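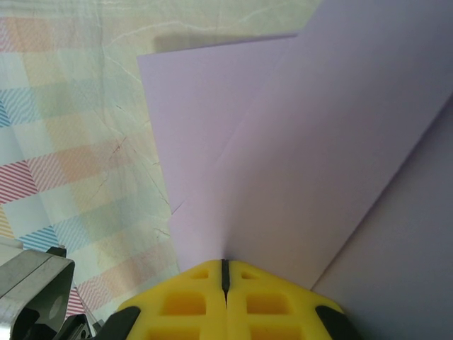

**Household Automation: Where Things Stand**
Course handout, Unit 5. Distributed Monday, August 7, 2023. Instructor: Perla Salinas

## 1. Purpose of this unit

The units before this one dealt with machines that do a single job in a place built for that job. A dishwasher, a bottling line and a welding cell all belong to that group. This unit asks a harder question: whether a general-purpose machine can be given an ordinary chore, in something like ordinary conditions, and be trusted to finish it.

Students should come away able to do two things. The first is to read a claim about a household or shop-floor robot and identify what has been shown and what has been left out. The second is to break a chore into steps and say which of them are likely to cause trouble.

The working case for the unit is paper folding. Few households would buy a robot to fold paper. The task is nevertheless close to many that people would gladly hand over, such as folding towels, closing cartons, bagging goods and wrapping parcels, and the materials for studying it cost almost nothing.

## 2. Terms used in class

**Chore.** A task with a plain goal that most adults can do without training, and which must be repeated.

**Rigid object.** An object that keeps its shape when picked up. A mug is rigid for our purposes. A shirt is not.

**Deformable object.** An object whose shape changes when it is handled. Paper, cloth, dough, cable and plastic film all belong here.

**Teleoperation.** Control of a machine by a person, moment by moment. A teleoperated robot shows what the hardware is capable of. It says nothing about whether the machine can decide what to do.

**Autonomous run.** A run in which no person steers the machine between the start signal and the end of the task.

**Intervention.** Any help given during a run, including straightening the material, restarting a motion or moving an object back within reach. Interventions must be reported. Many published videos do not report them.

## 3. Why folding is difficult

A person folding a sheet of paper does several things at once and notices few of them. One hand holds the sheet still. The other lifts an edge, which first has to be separated from the table. The edge is carried over and lined up by eye, then held in place while a finger runs along the bend. If the sheet slips, the person feels it and corrects it before it can be seen.

Each part of that sequence is a separate problem for a machine.

*Getting under the edge.* A flat sheet offers almost nothing to grip. Fingertips solve this with friction and a slight bend in the paper. Two stiff jaws usually need the edge to be raised already, or must slide toward it at a very low angle.

*Holding with one arm while moving the other.* The two arms have to agree. If the holding arm presses too lightly, the sheet turns. If it presses too hard on a soft surface, the sheet may crease where no crease is wanted.

*Lining up.* Small errors add up. A first fold that is slightly crooked makes the second worse, and by the third the corners may no longer meet at all.

*Making the crease.* Paper springs back. The bend must be pressed along its full length, with the layers beneath kept in place.

*Knowing when to stop.* A machine that cannot tell a finished fold from an unfinished one will either quit early or go on pressing.

## 4. Two arms at one table

The common research arrangement for work of this kind places two small arms side by side at the front of a table, facing the material. The arms are light and fairly cheap by industrial standards. They can reach the same small area from both sides, and in that area nearly all of the useful work takes place.

A lavender square on a pale surface is easy to find with a camera. Students should keep this in mind when they read about success rates. A white sheet on a white counter, under a kitchen light, is another matter.

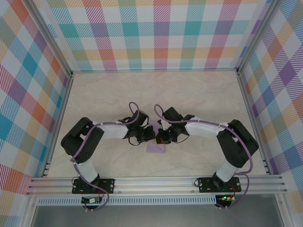

Lorcan Gallagher objected, when an earlier version of these notes was circulated, that the whole comparison with human hands is unfair to the machines. A person has two hands with five fingers each, he wrote, and years of practice by the time anyone asks for a neat fold; a pair of jaws should be judged against a person wearing oven mitts. The objection has merit and is worth discussing in section. It bears on how impressed we should be. It does not bear on whether the chore gets done, which is the question a buyer will ask.

Three features of the two-arm arrangement deserve attention.

First, the arms share a workspace and can collide. Much of the planning effort goes into keeping them out of each other's way, and a cautious plan is a slow one.

Second, the arms do not move around the room. Everything they need must be placed within reach beforehand. In a home, fetching and placing often take longer than the task itself — a point that returns in Section 7.

Third, cameras and grippers get in each other's way. When the jaws close on a corner, they may hide that same corner from a camera overhead. A camera on the wrist helps at close range, but it loses sight of the rest of the sheet. Most current systems combine several views for this reason.

## 5. Reading a trial record

The figures below come from the Pundatano exercise set prepared for this course. They describe attempts at a single fold, corner to opposite corner, all of them autonomous runs.

| Item | Value |
|---|---|
| Attempts recorded | 1,663 |
| Attempts marked successful | 1,341 |
| Attempts marked unsuccessful | 322 |
| Success rate | 80.6 percent |

A success rate of 80.6 percent sounds respectable. Consider what it means for a chore made of several steps. If a task requires four folds in a row, each with the same chance of success and no way of recovering from a mistake, the chance of completing all four is a little over 42 percent. A machine that succeeds four times in five at one step will fail more often than not at the whole task.

Before accepting any such table, ask the following:

- What counted as a success? "Corners touching" and "corners aligned" are different standards.
- Who placed the sheet, and was it placed the same way each time?
- Were any attempts dropped from the record?
- What happened after a failure? Did the machine try again, or did a person reset the table?
- How long did one attempt take?

The exercise set leaves two of these questions unanswered. Identifying which two is part of the written assignment.

## 6. The shop floor

Conditions on a shop floor are in some ways kinder. The lighting can be fixed, the parts arrive in a known position, and the same job may be repeated for months. Where a factory has a deformable material to handle, it can often change the material or the package until a simple machine can cope. A household will not do this. Families do not buy different towels to suit an appliance.

Students will read the Nurnel case, in which a packing firm tested a two-arm station for folding paper inserts. The firm set a target of 500 inserts per shift. The station reached the target only when a worker stood by to square the stack, and the firm then had to decide whether it had saved any labor at all. The case does not say what was decided, and students should argue both sides.

The second reading, the Bermúdez memorandum, takes the opposite view. Its author holds that partial automation is worth having even where a person must remain present, provided that the person's share of the work becomes lighter and safer. The memorandum is short and should be read in full.

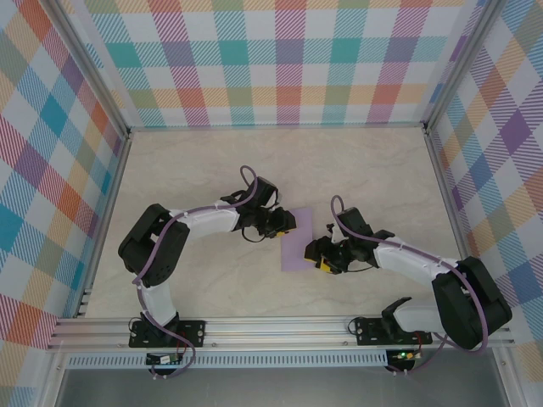
Yatziri Magaña asked whether it would not be simpler to build a folding machine and leave arms out of it altogether. For any single product at high volume, the answer is very often yes. Mail rooms have had folding machines for generations, and they are faster than any arm. The case for arms rests on variety: one machine that folds a letter, then a napkin, then the flap of a carton. Until the same pair of arms can move between such tasks without weeks of preparation for each, the dedicated machine will keep its place, and students should be wary of any comparison that leaves it out.

## 7. Can machines do chores yet?

The position taken in this course is a qualified no for the home and a qualified yes for certain narrow jobs in industry.

At present, a two-arm system in a prepared setting can be expected to perform some short manipulation tasks, including tasks with paper and cloth, often enough to be worth studying. Progress in learning from human demonstration has been real, and motions that once had to be written line by line can now be learned from recorded examples.

Several things remain weak. Recovery from error is poor. Speed is well below that of an unhurried adult. Performance drops when the lighting, the surface or the material changes. The surrounding work of fetching, sorting, setting out and putting away is usually done by people and is seldom included in the reported time.

Safety in the home has also received less attention than it deserves. An arm light enough to be harmless may be too weak for laundry. An arm strong enough for laundry must be kept apart from small children, or must be able to notice them.

## 8. Readings

1. Kelly Vasconcelos, *Soft Goods, Hard Problems*. Course packet, first selection.
2. The Nurnel case. Course packet, second selection.
3. The Bermúdez memorandum. Course packet, third selection.
4. Fillumby trial notes, folding and unfolding. Optional, recommended for students without a laboratory background.

## 9. Written assignment

Choose one chore performed regularly in your own household or workplace. It must involve at least one deformable object. Carry it out yourself, slowly, and write down every step, including those done before the chore seems to begin.

Then answer the following in no more than five pages:

1. Which steps could be done by two arms fixed to a table?
2. Which steps depend mainly on touch?
3. At which step would a mistake be hardest to correct?
4. What would have to be changed in the room before a machine could attempt the task?
5. Which two questions from Section 5 cannot be answered from the Pundatano exercise set, and how would each affect your confidence in the stated success rate?

Papers are submitted to Aurelio Montes, who will also hold office hours for this unit. Students may work in pairs on the list of steps — one person performing the chore and the other writing — but the answers must be prepared separately. Please attach the list as an appendix. It does not count toward the page limit.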